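Noise and Study Habits in Shared Reading Rooms: A Survey at the Londard Building

Project report, second-year module in Applied Social Methods
Submitted 2024-04-25
Authors: Inger Ásgeirsdóttir, Nest Eynon, Herman Raju
Supervisor: Troels Thygesen

1. Background

The Londard building contains two reading rooms open to all registered students. The upper room is designated silent. The lower room permits quiet conversation. Complaints about noise have been recorded by the library desk for several years, and in December the desk agreed to share a summary of these with the project group. Most of the complaints concerned the upper room, where the rules are stricter and expectations are presumably higher.

The aim of the project was to establish which sounds students find disturbing, whether the two rooms differ in this respect, and what students do when they are disturbed. The group did not set out to measure sound levels, and no claim is made in this report about how loud either room is.

2. Method

A paper questionnaire was handed out at the entrance to both rooms. It contained closed questions on the time of the visit, the purpose of the visit and the types of sound noticed, followed by one open question. A total of 100 questionnaires were returned, 60 from the upper room and the remainder from the lower room. Respondents were not asked for their names or student numbers.

Nest Eynon also carried out short interviews with students who had ticked a box agreeing to be contacted. The interviews followed a fixed list of topics and were written up on the same day. Quotations in this report have been shortened but not otherwise altered.

The questionnaire was tested beforehand on members of another project group. Following their comments, the word "noise" was replaced by "sound" in the first three questions, as it was felt that "noise" already suggested an answer.

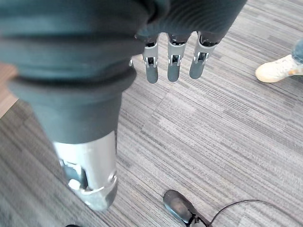

The order of the questions was also changed at this stage. In the first version, respondents were asked whether they had been disturbed before they were asked what they had heard. Arnar Egilsson, who commented on the draft, pointed out that this might lead people to remember only the sounds that had annoyed them. The final version therefore begins with the list of sounds.

3. Results

Conversation was the sound most often described as disturbing in both rooms. In the upper room it was followed by telephones and by the entrance door, which closes heavily. In the lower room it was followed by eating and the movement of chairs.

Of the 100 respondents, 32 stated that they had moved to another seat at least once during the term on account of sound. Very few had spoken directly to the person responsible. One interviewee explained: "I would sooner pack up my things and go downstairs than ask somebody to be quiet."

Roughly 70 per cent of respondents reported using headphones for at least part of their visit. Several noted in the open question that other people's headphones were themselves a source of disturbance.

4. Discussion

The results suggest that the type of sound matters more to students than its presence as such. Keyboard sounds were noticed by a large share of respondents but seldom described as disturbing. Speech was noticed less often in the upper room and yet was regarded there as a serious problem. This agrees with the view expressed in interviews that overheard words are difficult to ignore.

The sample has clear limits. Questionnaires were handed out in the daytime only, and evening users are not represented. Students who had already stopped using the rooms could not be reached by this method.

5. Recommendations

The group recommends that the closing mechanism of the upper room door be adjusted. It further recommends that the rules for each room be displayed at the desks as well as at the entrance, and that a means of reporting disturbance by text message be considered. A copy of the questionnaire may be obtained from the supervisor on request.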